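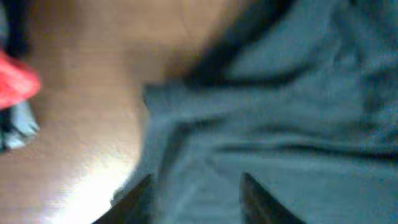
Sep 25, 2025. Notebook, folding bench.

Purchase plan for next year is due and I've been putting it off by doing real work, so today I am putting off the real work by doing the purchase plan.

What we asked for in July: a second pair of arms, spares for the first pair, a better table. What we got in July: a spreadsheet template with a column called "strategic fit." I have now filled in the column. Everything in it says "yes."

Wear items first, as these are what stop us.

Fingers. We go through them faster than the plan assumed, mostly on thick fabric where the fold needs a squeeze and the squeeze finds the table. Botutico sells them in sets of 5 and will not sell fewer. Putting in for 3 sets. That leaves us with an odd one, which will live in the drawer with the other odd ones.

Cables. The wrist runs flex every cycle and the Windutine ones stiffen up with age. Want a full spare harness for each arm, already crimped. Last time we crimped our own it cost an afternoon and one connector I would prefer not to discuss in a document with my name on it.

Wrist cameras. They're fine for placing a finger at an edge and hopeless once cloth is right up against the lens, where everything turns into a colored fog. Ngui makes one with a shorter minimum focus. The housing is bigger, so add new brackets, so add print time, so add somebody's patience. Price on the quote is 1605 for the set, brackets not included, naturally. I've marked it "should have" and not "must have" because I know how the must-haves get read upstairs.

Table. Varnished wood throws glare straight into the wrist views on the window side. The furniture catalog has a matte-topped lab bench for a sum that suggests it comes with its own lab. Counterproposal: a roll of matte vinyl and some double-sided tape. Goes on the consumables line, needs no signature. I'm fairly proud of this one.

Clothes. Yes, this is a budget line. We need more dark garments, and more heavy ones, as the light stuff folds nicely and teaches us nothing. Thrift store again. Accounts would like an itemized receipt. The thrift store's idea of an itemized receipt is the word CLOTHES and a total.

Afternoon: back on the dark green piece, both arms on it, left one at the bunched end and right one over the folded half. Kept going with this while waiting for the Getum rep to call about lead times.
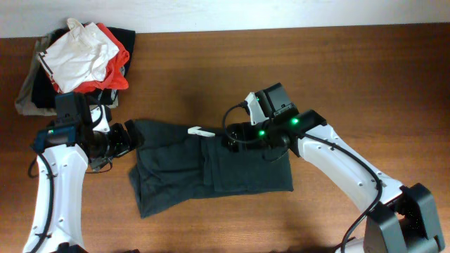
Ikhsan Khoo thinks I have the order of the whole list backwards: spares before anything with a lens in it, and if the second pair of arms gets approved the harness count doubles, so it had better be written per arm and not as a lump. Also that a quote without brackets is half a quote, and would I please send it back before anybody signs it.

Fine. Changes made:

- harnesses now listed per arm, with a line that scales if the second pair goes through
- Ngui quote returned, asked for brackets or at least the mounting drawing
- fingers moved to the top
- vinyl stays where it is, I'm not reopening the vinyl

Getum did call. Lead time on the arms is 11 weeks from the purchase order, and the purchase order takes however long it takes, which historically is longer than the arms. If we want a second station running by spring, the paperwork has to leave this room very soon. I asked if they would hold a pair for us. They would be delighted to, on receipt of a purchase order.

I also asked about leasing. Over a year it comes out close enough to buying that the only real advantage is a different budget code, and I'm told the different budget code is a serious advantage. Asked for that in writing too.

Not requested, for the record: the mobile base. I looked at the brochure twice. Our floor has a lip at the door and our arms have plenty to do standing still.

To do: get the old finger invoices out of the shared folder and work out what a set really lasts. Find the July template, as the new one has dropped the shipping column. Ask whether tape counts as furniture.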